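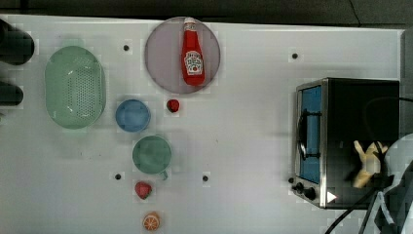
How do you get dried tomato sauce stains out of plastic? I left leftovers in a tub overnight and now it's orange, and dish soap did nothing. I don't want to wreck my other stuff either, like the pale green colander on the white table, so nothing too harsh please!
Sorcha Ó Conaill
19 September 2018

Baking soda and a little water, make a paste, leave it on for 2 hours and rinse. Then set it in a sunny window (mine took a couple of days, but wow).
Lukico

I just buy new tubs lol
Toltel2273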